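Seasonal Sorters and Packers, Plonside Seed Library

The Plonside Seed Library is hiring 12 sorters and packers for the fall mailing. The job runs from September through November, with a chance of more hours in January when the spring orders come in.

You will clean and weigh seed, fill packets, check labels against the order sheet and box finished orders. Last season we mailed 541 orders of beans alone. Most of the work is done standing, and some bean varieties are dusty, so tell us if you have asthma. 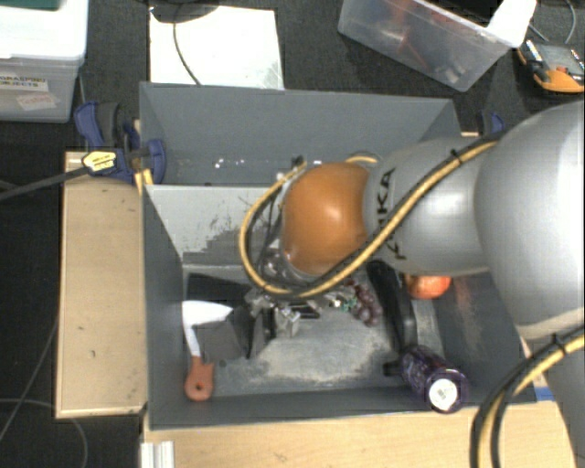
Kwadwo Yakubu writes that the first week is slow going and the labels take some learning, but by the second week he knew the Orora beans from the Ayaaba beans without looking them up. He would tell new people to bring a cushion for the label desk.

Shifts are 20 hours a week, mornings or afternoons — say which you prefer. No experience needed. You must be 18 or older and able to lift a full seed sack with a partner.

To apply, send a short letter to Plonside Seed Library, 424 Jundberg Road, by the end of July. Include a phone number and the best time of day to call.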